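Installer of mailboxes and parcel lockers (full time), Rafferty and Mistadley area

Asero supplies and installs mailboxes for apartment houses, offices and student residences. We look for one installer to join our team of 5 from October. Most of the work is wall-mounted and recessed units, in new buildings and also in old ones where the opening in the wall is never exactly the size on the drawing.

Your tasks:
Measure and prepare the openings in the wall
Fix the units, adjust the doors and fit the locks
Number the doors and hand over the keys to the building manager
Keep the van and the stock of screws and anchors in order
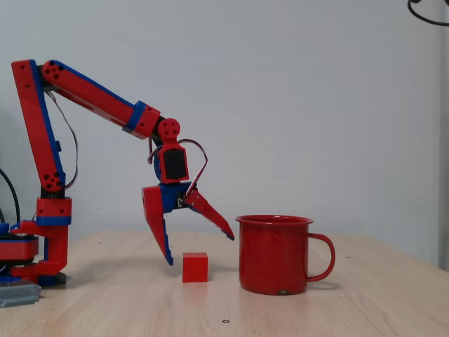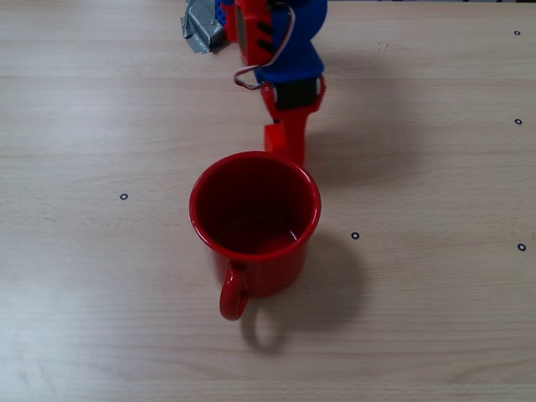
The workshop is in Mistadley, and you will start there with two weeks of training on our Zestar line, before you go to a site. You will learn to change a lock, to align a row of doors and to read our mounting sheets. Coffee is free at all hours, and a red enamel mug like the one on the table is a good choice, as the floor is concrete and cups made of glass do not live long with us. After the training you go out with an experienced colleague until you both feel that you are ready.

We ask for a driving license, some practice with a drill and a level, and a polite manner with residents. Experience with locks is welcome but it is not required. Last year we installed 4000 doors, so please be prepared for work that repeats itself. The largest site had 460 of them, in one entrance hall.

We offer a permanent contract, paid travel time, tools and work clothes. The day starts at 9 when we are in the workshop, and earlier when we are on a site.

Please send a short letter and your résumé to Ludivine Le Goff, Asero, Mistadley. A photo is not necessary. Applications are open until 22/03/2023.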